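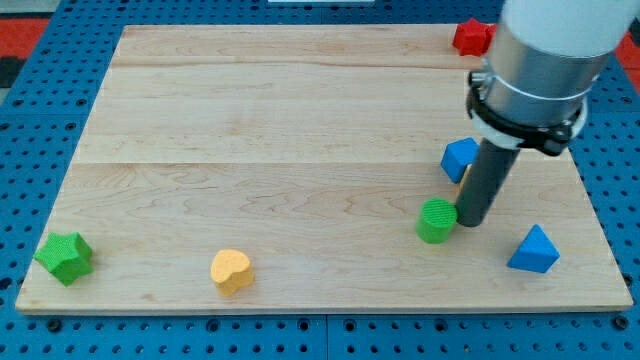 3.2 How people sort their recycling at home

I'll admit I came to this part of the study with a hunch. I grew up in a flat where everything went under the sink in one big heap, and I was fairly sure most of our households in Fultden would turn out to be under-the-sink people too. Well, I was wrong! Of the 90 kitchens I visited in March, the hallway was the favourite spot, and the reason people gave me again and again was that they walk past it on the way out anyway.

Figure 1. Foam blocks on a wooden board, with a robot arm.

Szabolcs Kovács and I read through all 3,832 diary entries between us, which took far more tea than either of us had planned for. We each coded the first 20 diaries separately and then compared notes. Mostly we agreed, though we had a long argument over yoghurt pots (does rinsing count as sorting?) and in the end gave rinsing a code of its own.

I was surprised by how often the diaries mentioned neighbours. People in Rarkance, where the bins are shared, wrote about other people's mistakes much more than their own, and a few had started moving things from one bin to another after dark. I come back to them in Section 4, where I look at shared bins and blame.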